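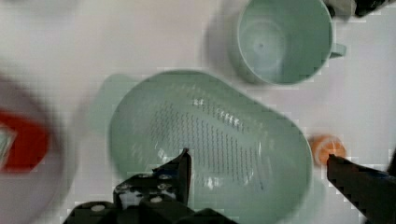

*Photo: Thaddeus Bellamy*

6 August 2026

Back from Doltby with a headache and a program I'd like to have corrected in red pencil. The Fistis Quartet played the whole of Haydn's Opus 20 no. 5, then the Schubert G major, and in between them something like twenty minutes of talk. The talk was on vibrato. They're against it, or they're against it this season. In April they were using it like everyone else, and I have my notes from then to prove it.

I wanted to be won over. I've never liked the wide wobble that some quartets put on every note as if it were salt, and the first movement of the Haydn can stand a cold, straight tone. For a page or so it did. Then the second violin had a long note with nothing to do, and it just sat there, thin and slightly sour, and I thought, well, that's what the finger is for. The viola player cheated, by the way. I watched her left hand. Every time she had the tune it warmed up a little, and those were the best bars of the evening.

The program note says that players of Haydn's time "would have found our habits unbearable." Would they? Who asked them? Leopold Mozart complained about violinists who trembled on every note as if they had a fever, and people always bring this out as proof that nobody did it. I'd say you don't complain about a thing unless plenty of people are doing it. Geminiani was all for it. The note doesn't mention Geminiani.

The hall didn't help them. Doltby seats 282 and was maybe two thirds full, and all that new carpet eats the top of the sound. Gut strings need a room that gives something back. The fugue came across as four people being careful. I'd moved back a few rows after the interval to see if it got better, and it got quieter.

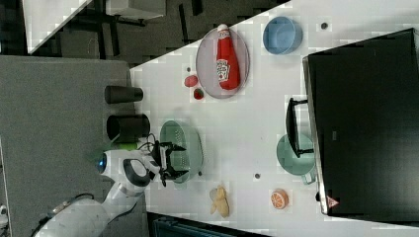 The Schubert I'm less sure about. The opening, with the major chord swelling and snapping into minor, was frightening without any vibrato at all, and I'll give them that. The cello tune in the slow movement was the trouble. It wants to be sung, and no singer I've ever paid to hear would sing it like that. A man behind me said "very pure" to his wife at the end. It was also very long. They took every repeat, of course.

Thaddeus loved it and said so all the way to the parking lot. He thinks my ears are spoiled by records, and that after ten concerts like this one I'd find the old style greasy. He may be right about the first part. But you can get used to anything in ten concerts, so I don't see what that proves. He wants me to hear the disc before I make up my mind, and pushed his own copy on me: volume 2 of the series, Lü 2591, with a booklet of over 100 pages. I read some of it in bed just now. There's a long essay on rosin. There's a page on the hall they recorded in, Mutedlow, which used to be a chapel and has a stone floor, and a diagram of where each microphone stood.

I put on the slow movement of the Haydn, the siciliano, to be fair to everybody. It's a good deal better than tonight. The sound blooms after each note and covers up the bareness, so the stone floor is doing some of what the left hand used to do. I played it again with the volume lower and it held up. The first violin's decorations over the tune sound made up on the spot, which they should, and tonight they sounded learned. So I can't tell whether I'm hearing a theory about Haydn or a nice echo.

Things to check tomorrow: whether my old score has the slur the first violin kept leaving out in the minuet, and what they did on volume 1, where I don't remember any of this being an issue. If they're still using vibrato there I'm going to be unbearable to Thaddeus about it. Must also return the disc without a thumbprint on it, he looks.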